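Soup Evenings Return to Serra for a Second Winter

The free soup evenings at the Serra neighborhood hall are back through the end of February, and if the first one is anything to go by, you may want to come early and bring a sweater you don't mind smelling of onions. The doors open at 6 p.m., the bread is cut at half past, and supper is ready whenever the lentils say so.

Giorgia Ferraro started the evenings last winter after the bakery on Stornico Lane closed and a good many people on the hill lost the one warm place where they could sit and chat. She expected a handful of neighbors. By the third week there were 30, and the hall had to borrow chairs from the school.
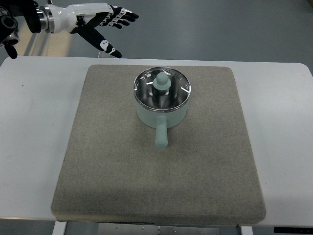

The white table, with plenty of room left on it.

This year the menu leans on what grows or keeps well nearby — cabbage, barley, dried beans, and the knobbly little potatoes that the Korkach farms send down by the sack. Guido Fiore is cooking again, and he has promised to repeat his chestnut soup, which ran out so fast last year that people who came at seven are still talking about it.
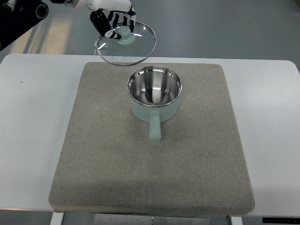 Ea Sveinbjörnsson told us she would like to see the evenings carry on into spring, when the heating bills are lower but the company is just as welcome, and she wondered whether a cold beet soup might win over the doubters.

Money is tight but not worrying. A winter raffle brought in $2000, enough to cover gas, bread, and the rent of the hall, with a little put by for new ladles. Bowls are free to everyone, and there is a jar by the door for those who want to drop something in.

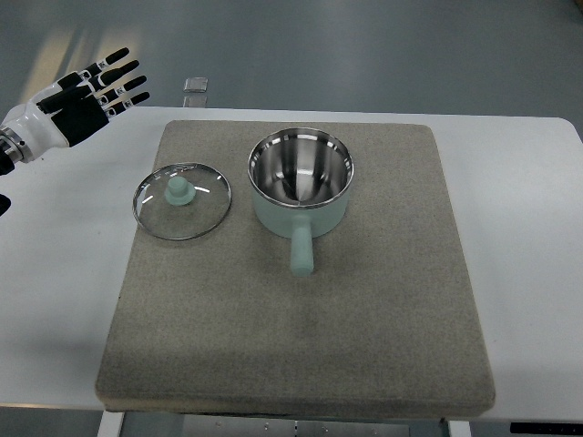

A thick, speckled mat on the white tabletop.

Anyone coming down from Brakunar can catch the number 10 bus, which stops across the road from the hall and makes its last trip back up at 9 p.m. Parking behind the building is limited to 2 hours, so drivers who tend to linger over coffee should try the square,

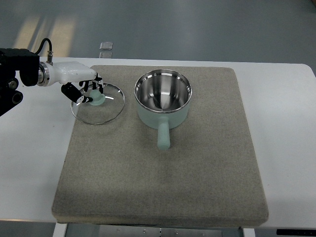
or better still, share a ride with someone who lives along the way. Children are welcome, and so are recipes. Tullio Carbone is gathering them in a ring binder at the hall, and he asks that you write clearly and say how many people your pot is meant to feed.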